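I want to write a few posts about how the school dental service works in our district. I moved to Mandagi five years ago and I needed a long time to understand it, so maybe it helps another parent.

First thing. The school dental clinic is not a part of the school. The building is on the school ground, the children walk there in class time, but the dental therapist is employed by the regional health office in Brorlow. If you complain to the principal about an appointment, the principal can only forward your letter. I learned this after two letters.

The clinic in Mandagi serves children from the first grade until they turn 13. After this birthday the file goes to the adolescent unit at the Broltosura hospital. It does not go automatically. You must sign a transfer form, and the form is at the clinic, not at the hospital.

I repeat this because three families in our class missed it. Please ask for the form before the birthday. When the file is already closed, the hospital makes a new one and the old X-rays stay in the archive.

About the checkups. Every child gets one screening in a school year. The therapist looks, writes a code on a card, and the card comes home in the school bag. Code A means nothing to do. Code B means a filling or a sealant at the school clinic. Code C means the child must see a dentist at the hospital.

My daughter had a C in January. I was afraid when I saw it, but C does not mean emergency. It means that the therapist is not allowed to do this kind of work. In our case it was a molar with a deep groove and an old filling under it.

The waiting time for a C appointment was 17 weeks when we called. A mother from the other class called the branch clinic in Nulo and got a place after 8 weeks. Both belong to the same service and both accept the same card. I did not know that we may choose.

So, call both. The bus to Nulo takes 33 minutes from the market, and the clinic is across the street from the last stop. They open the phone line at 7:30 in the morning, and by 9 it is usually busy until lunch.

What to bring: the card with the code, the vaccination book, and the consent paper with a signature. A grandparent can come with the child, but a grandparent cannot sign. My mother-in-law went there with my daughter and they were sent home — a whole morning lost, and a new date three weeks later.

Now the part which makes me a little angry. The posts for dental therapists are filled once a year, by a transfer list. If a therapist leaves in the middle of the year, the chair stays empty until the next list. This happened in our clinic for two terms. The room was locked and there was a paper on the door with a phone number.
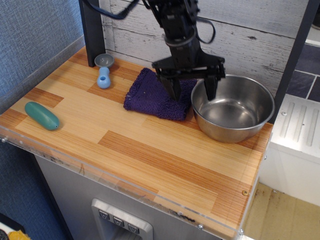 The number on the paper was the old number of the Brorlow office. I called it on a Tuesday and reached a tire shop. The man was very polite, he said he gets such calls every week and he keeps the correct number next to his telephone.

I wrote to the regional office and proposed a simple thing: when a school clinic has no therapist, the therapist from Nulo comes for one day a week. They answered that travel money for this exists in the budget, but the request must come from the head of the district, not from a parent.

So this is what I ask from you. If your child is at a school where the clinic is closed, write to the district head also. One page is enough. Put the name of the school, the grade, and since when the room is closed. Please do not write bad things about the therapists. They do not decide where they are sent.

Somebody asked me in a message if the service costs money. The screening and the fillings at school are free. At the hospital we paid only for the X-ray, and we got a receipt. Braces are a different list with different rules and I do not know them well enough to explain.

One correction to my post about the codes: a parent wrote me that on the new cards B is divided into B1 and B2. B1 is sealant, B2 is filling. Our card was still the old one.

Last updated: Tuesday, 8:40 p.m.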